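Filed under: Build Log / Side Projects

October, evening session

Picked up the Dustow rewrite again after leaving it alone for most of the month. Quick recap for whoever reads this next: Dustow is the little web app that matches hackathon teams with unused datasets. The first version was thrown together in 28 hours and it shows. All the search logic sits in one file and every request reloads the full index.

Started by pulling the index out into its own module. The Flerkora client wanted a connection opened per query, so I wrapped it in a pool of four and kept them alive between requests. Search on the test set went from painfully slow to fine. I didn't keep proper timings, will do that tomorrow before touching anything else.

Next problem was tags. Users type whatever they like, so we have "health", "Health" and "healthcare" as separate entries. Lowercasing fixed the easy ones. For the rest I wrote a small merge table by hand — nearly 100 rows, boring work, but it beats the fuzzy matching we tried at the event, which kept folding "transit" into "translate".
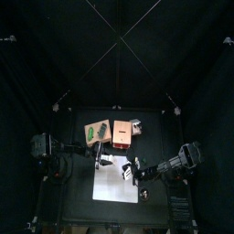 Two arms over the white mat, black table.

Deploy to Ferby failed twice. First time the build ran out of memory while bundling the front end. Second time it built but the app came up with no environment variables, so it pointed at localhost and fell over. They have to be set again for each new project there, they don't carry over from the old one. Added a note to the README.

Avcı branch is still unmerged. It has the new results page and six commits that touch the same template I changed tonight. I tried a rebase, got lost in conflicts and backed out — nothing pushed. Probably easier to copy the template over and redo my edits on top.

To do:
- timings, old search vs. pooled
- move the merge table out of the code and into a CSV
- login page still shows the hackathon logo
- check whether the free tier on Ferby sleeps overnight

Stopped at 11:40 pm. Tests pass apart from the upload one, which was already failing before I started.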